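Mesa de trabalho Cutia com painéis de canto
Marca: Atov
Referência: 642
Disponibilidade: por encomenda

Mesa de trabalho com tampo branco liso e dois painéis verticais cinzentos, montados em canto. Indicada para bancadas de montagem, embalagem de peças pequenas, triagem e trabalhos de atelier em que convém ter o fundo e um dos lados fechados. Os painéis evitam que parafusos, etiquetas e canetas caiam para trás da mesa.

A Cutia é vendida com os dois painéis incluídos. Não é possível encomendar o tampo em separado. Para quem precisa só da superfície, sem painéis, temos a linha Zevitz, com as mesmas medidas de tampo.

Medidas
Largura do tampo: 1818 mm
Profundidade do tampo: 900 mm
Altura dos painéis acima do tampo: 400 mm
As medidas são exteriores. Confirme a largura das portas e do elevador antes de encomendar, porque o tampo segue numa única peça.

Cores
Tampo: branco, ligeiramente brilhante
Painéis: cinzento claro
Não há outras combinações de cor nesta referência.

Montagem
A mesa é entregue desmontada, com parafusos, chave e folha de instruções. São necessárias duas pessoas. Monte primeiro a estrutura, depois o tampo e só no fim os painéis. Aperte os parafusos dos painéis à mão e dê o aperto final quando os dois estiverem alinhados no canto. O canto pode ficar à esquerda ou à direita, mas tem de ser escolhido na encomenda.

Limpeza
Pano macio humedecido em água com detergente neutro. Secar a seguir. Não usar esfregões, diluente, acetona nem produtos com cloro. Para cortar com x-ato, coloque sempre uma base de corte. Marcas de caneta saem em geral com álcool isopropílico, aplicado num pano e não diretamente no tampo.
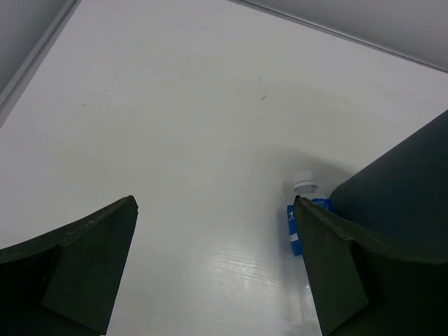 Tampo branco e painéis cinzentos da mesa Cutia.

Acessórios compatíveis (vendidos à parte)
Prateleira de painel Bošković
Calha para cabos, fixação por baixo do tampo
Pés niveladores

Entrega e devoluções
Entrega ao nível da rua. O transporte até ao andar é orçamentado à parte, conforme a morada. Verifique a embalagem na presença do transportador e anote os danos na guia. Não são aceites devoluções de mesas já montadas, salvo defeito de fabrico.

Encomendas para escolas e empresas: Lumturie Vlachou, departamento comercial.

Página atualizada em 13/04/2026.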